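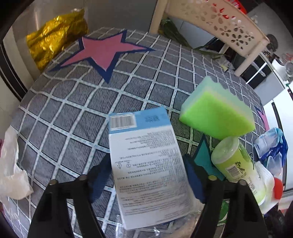

January, late evening

Spent most of today on the equipment list. Meenakshi Nambiar wants it before she talks to Sonanov again, and I would like to stop carrying it in my head.

We have 3 hand-held grippers now. The plan says six by spring. Sonanov quoted us for the full set, Drunard quoted for the grippers without the cameras, and the two quotes are hard to compare because Drunard leaves out mounts and cables. I rewrote both on one sheet of paper with the same lines in the same order. Drunard is still cheaper, but by much less than it looked last week.

The fingertips are the part I keep going back to. They come in packs of 30 and I had put down one pack. Meenakshi asked if the pointed ones would do for everything we want to pick up, cards and trays and sponges included, or if we should pay for a softer pair as well. I don't know. I wrote "softer tips, one set, to try" and left the price blank until Halilović answers.

Household items get their own line from now on. It was coming out of petty cash and I could never say what we had spent. I set it at 1000 for the season, covering kitchen things, cleaning things, packets and bags. Tablecloths too, if we want more than one pattern.

The arm from Jedden is off the list for this year. I was sorry to cross it out, but with shipping and a bench strong enough to hold it, it would have taken more than everything else together. Meenakshi said to put it at the top of next year's page, so I did.

Still to do: ask Sonanov if the 29 day delivery time starts at the order or at the payment. Ask about spare batteries. Find the receipt for the second gripper — I think it is in the blue folder.

Bed at half past eleven.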